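Threads › Desk & Study › Vicente Riquelme

Tagged: backpacks, small-room storage, desk setup

Notes on packing a school bag from a small study table. One post per point, nothing sponsored.

Start with the bag empty and flat. A soft backpack has no structure of its own, so the load makes the shape. If the fabric is bunched at the bottom, the books sit on the bunch and lean outward for the rest of the day.

Weigh it once. Mine came to 1585 grams with a notebook, charger, pencil case and rain shell. The water bottle was another 300 grams empty. I had been guessing low since January.

Heaviest item goes against the back panel, spine down. Charger on top of it, cable wound and tied. Pencil case last – it gets taken out first.

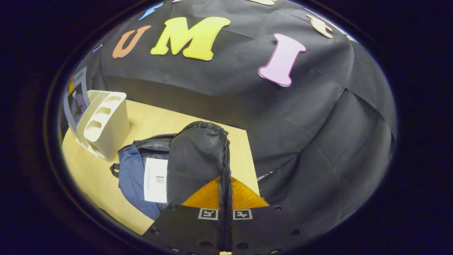

Nylon and denim-type cloth behave differently under load. Nylon slides, so a notebook shifts until it meets something. The heavier weave grips and holds a crease. On a bag with both, I put flat things against the cloth and keep soft things near the nylon.

Pens live in the desk organizer and only travel if they are needed that day. Slotted holders are good for this. One slot for what goes out, the others stay home. An open top collects receipts, so empty it when you empty the bag.

Foam letters on cloth: keep the cloth dark and the letters bright, and don't bother ironing. Creases in black fabric matter less than a letter that has dropped. Press each one for a slow count before letting go.

Someone asked about pouches. I have used the Plomden flat one and the Clerkora with the stiff base. The Plomden packs smaller. The Clerkora stands up on a table, and its zipper is slower. I use 3 pouches in total and would not add a fourth.

Straps: tuck the loose ends before the bag goes on the table. A loop hanging over the side catches a sleeve sooner or later.

Correction to the weight post – the 1585 did not include the bag itself. Will reweigh.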